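Speaker notes: "A Small Shelf Is Plenty"
Talk for the Isden Home Libraries evening, main room
By Napaporn Tanasarn, 01/09/2023

We use cookies to remember your preferences. Accept / Manage settings

Opening

Good evening, everybody, and thank you for coming out. Let people find their chairs, and don't start until the tea line has died down. Say hello to the Rungrueang reading circle, who have come the farthest and brought the sesame cookies.

Begin with my move to the flat on Tolley Street. I had 111 books in the hallway, all in grocery bags, and one wall to put them on. I spent the whole of February stepping over those bags and telling visitors I was "in the middle of it." Pause here, because I'd like to see who nods.

What finally got me going was a phone call with Sunee Saithong, my old neighbor. She asked which books I had opened since the move, and I had to admit it was two. She told me to put those on a shelf by themselves and see what joined them.

The little rack

This is where I talk about small tabletop racks, the kind many of us have already, holding spice jars or shampoo. Two levels is a good size for a beginner. It goes on a table, you can lift it with one hand when it's empty, and it never gives you room to be greedy. Mine holds 20 paperbacks if I'm strict with myself, and I am not always strict.

Talk about white ones for a minute. I love a white rack against a white wall, it makes the covers do all the work, but be fair about it: every scuff shows. A damp cloth and a little dish soap first, then baking soda on whatever is left. Some marks stay. Mine have stayed for years and I've grown fond of them. Wipe the panels before the books go on, too, and let them dry all the way, or you'll find out with the bottom book.
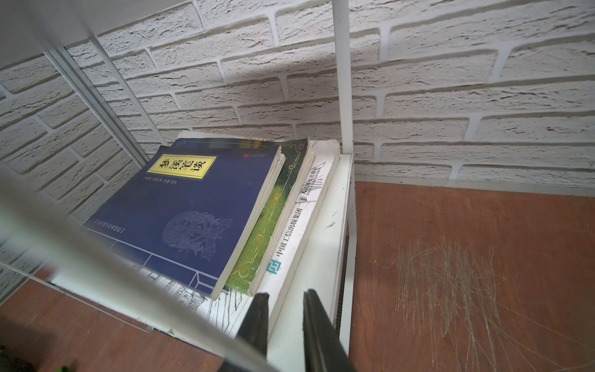
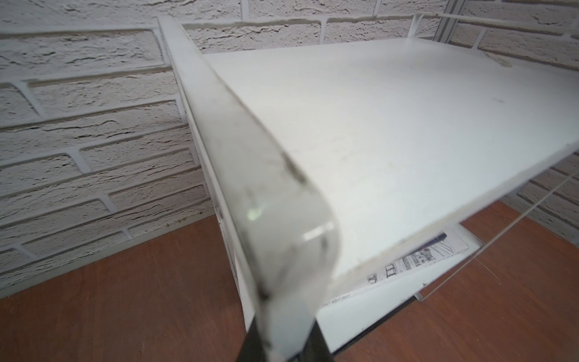 A white rack against white brick-patterned walls, scuffs and all.

Flat or standing?

Somebody always asks, so get to it before they do. On a narrow shelf I lay books flat, biggest at the bottom, and I stop at five or six. Past that you won't pull out the lowest one, you'll just decide you didn't want to read it.

A pile that leans is no great crime for an afternoon, but over a season the spines start to twist, paperbacks especially. Square it up when you walk by. (Do the gesture with both palms, people like that.)

Then the navy copy of 梦溪笔谈, Dream Pool Essays. Tell them it's a lovely one to keep on top of a pile, short entries on everything from stars to music to medicine, and you can read one while the rice cooks. Hold for questions about translations and send those to Sunee, who knows far more than I do.

Before the break

Ask everyone to write down the title they'd put on top of their own pile. Collect the cards in the blue tin. There are 36 cards, so pairs may need to share. Remind them the Tilent book swap table stays open through the break, and that the lamp by the door is hot!

Contact the Isden Home Libraries group | Copyright Napaporn Tanasarn | Back to top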